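Kidow handling trial at Pastholm -- progress report to the Vurkulo fund
Prepared by the site office, Aug 16, 2023

Summary

The trial is on budget and slightly behind on training. The two-armed robot is not yet on the floor. All the work in this period has been done in simulation, with the staff who will share the shift with it sitting in on the sessions. We are asking for no change to the grant, but we would like to move part of the travel money into cover for staff time.

Work since the last report

We planned 135 simulated runs and completed 133. The remaining 2 were stopped when the server was taken down for repair and will be added to the next block. The runs deal with reaching, opening and moving between rooms. Reaching is the furthest along. The wrist view, with the open fingers in the foreground, is the one our staff prefer to watch, and most of their comments have come from it.

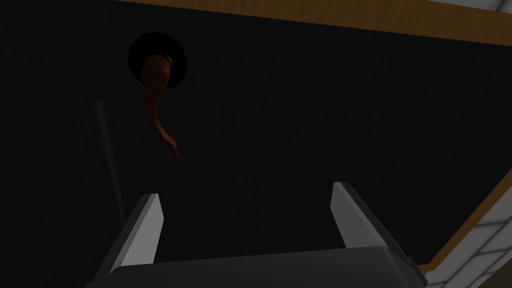

Staff time has been the main difficulty. We had allowed four hours a week for each person on the trial and in practice it has been nearer six. Part of this is the screens themselves -- the software was built for engineers and the menus take some learning. Võ, who supply it, have agreed to send a simpler layout in August. Until then one person from the office sits in on every session, which takes them away from the booking desk.

What changes for the team

No posts are being cut under the trial. The agreement signed with staff at the start says so, and it still stands. What does change is how the day is divided. Fetching and putting away would pass to the robot over time. Checking its work, dealing with stoppages and deciding when it may enter a room would become part of the existing jobs, and we have not yet settled how those duties are graded. The first draft of the new job sheets went out last month and came back with a lot of comments, mainly on who is responsible when a run is stopped by hand.

Moving between rooms is the weaker part of the work. Doors and changes of floor are being looked at from the robot's own viewpoint, so that people can judge what it has in view before they are asked to walk past it.

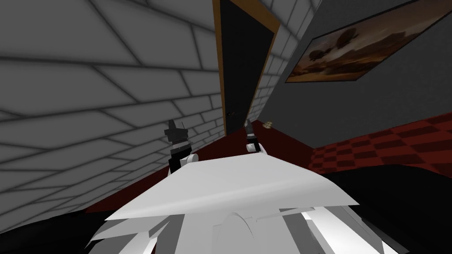 Khôi Đặng asked for it to be put on record that the evening shift has had less say than the day shift, and that watching the robot should not be treated as a rest from other work. He would like the extra duties timed before any grade is fixed. We agree with both points and have moved two of the next sessions to the evening.

Next period

Finish the outstanding runs, install the simpler layout and issue a second draft of the job sheets. A date for bringing the robot on site will be proposed once the job sheets are agreed.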